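Planning the Equipment Budget for a Second Disassembly Cell

Filed under: Purchasing, Workshop

Readers who followed the earlier entries on this blog will recall that our refurbishing workshop has operated one robot cell for desktop computers since the spring. The workshop receives retired office machines, removes the parts that can be sold or reused, and sends the remainder to a metal recycler. A second cell was approved in principle in December. The present entry sets out how the request was prepared, which items were kept, and which were deferred.

It is written for others who must place a similar request before a finance office. The figures are our own and should be read against local prices.

Starting from the work

The first draft of the request began with a list of equipment. It was returned, quite properly, with the remark that it did not say what the equipment was for. The second draft began with the tasks. Each task on the bench was written on its own line, together with the time it takes a technician, the tools it needs, and whether a robot could reasonably be expected to take part in it.

Several tasks were struck out at that stage. Laptop batteries remain with trained staff under the existing safety rules. Monitors are handled in another room. What remained was the desktop line: opening the case, clearing cables, removing drives, removing memory, and releasing the processor. The second cell is planned for these tasks only.

The arm

Quotations were obtained from two suppliers, Plesska and Herkari. Both offered an arm of suitable reach. The Plesska arm was lower in price, but its controller required a separate annual license. The Herkari arm was quoted with the controller software included and with training for two members of staff. When the costs were set out over 4 years, the difference between the two was small, and the recommendation was made in favor of Herkari on the grounds of service. Their nearest service desk can be reached by truck in a morning.

It is advised that the license terms be requested in writing before any comparison is made. In our case the fee did not appear on the first quotation and was found only when the full terms arrived on a Tuesday afternoon, one day before the request was due.

Grippers and fingers

The gripper was the item most often questioned. A general purpose gripper is adequate for drives and for most brackets. It is less suited to thin cables and small latches, and the first cell lost many hours to finger changes before a second set was bought. The request therefore includes two complete sets of fingers and a sum of $600 for replacement tips over the first year.

Liyanage, the machine shop that made our present fingers, has agreed to hold the drawings on file. Repeat orders can be placed without a new setup charge, and this has been noted in the request as a saving.

Cameras and lighting

The wrist camera is budgeted with the arm. Lighting is budgeted separately, and we would urge others to do the same. Computer cases are full of bright metal, and the first cell was fitted with a single overhead lamp that served the technicians well and the camera poorly. Diffused side lights are included in the new request. They are among the least expensive lines in the document.

Bench, fixtures, and floor space

A cell needs more than the arm. The case must be held at a steady height and angle, and there must be room for a person to stand beside it. The bench quoted by Arudport is rated well above the combined load and can be bolted to the floor. Installation, electrical work, and the relocation of two storage racks were priced together at $2000. Parts bins and labels will be taken from existing stock.

The fixtures will be built in the workshop. Labor for this has been entered at the internal rate, even though no money will change hands, so that the true cost of the cell is visible to those who approve it.

Practice stock

Development work consumes computers. Latches break, retention levers bend, and a connector that has been pulled many times no longer behaves like one that has been pulled once. The request sets aside 64 desktop units as practice stock for the first year. These are machines already judged to have low resale value, and they have been entered at scrap price.

Units with the memory already out and the processor socket empty are useful for cable and drive work, where the blue latch on the drive cage and the flat data cable beside it are the parts that matter. Complete units are reserved for the later trials.

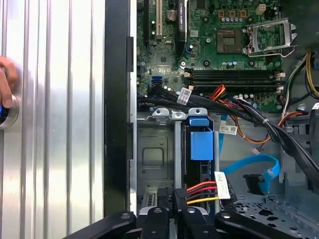
Items deferred

A conveyor, a second camera mast, and an automatic screwdriver were all removed from the request. Each may be raised again once the second cell has run for two full quarters. The screwdriver was the hardest to give up, as case screws account for a good share of bench time, but the models quoted could not reach the recessed screws found in several common cases.

The revised request was submitted with a one-page cover sheet, the task list, both arm quotations, and the four-year cost table. A decision is expected before the end of the quarter, and the delivery schedule will be posted once the orders have been placed.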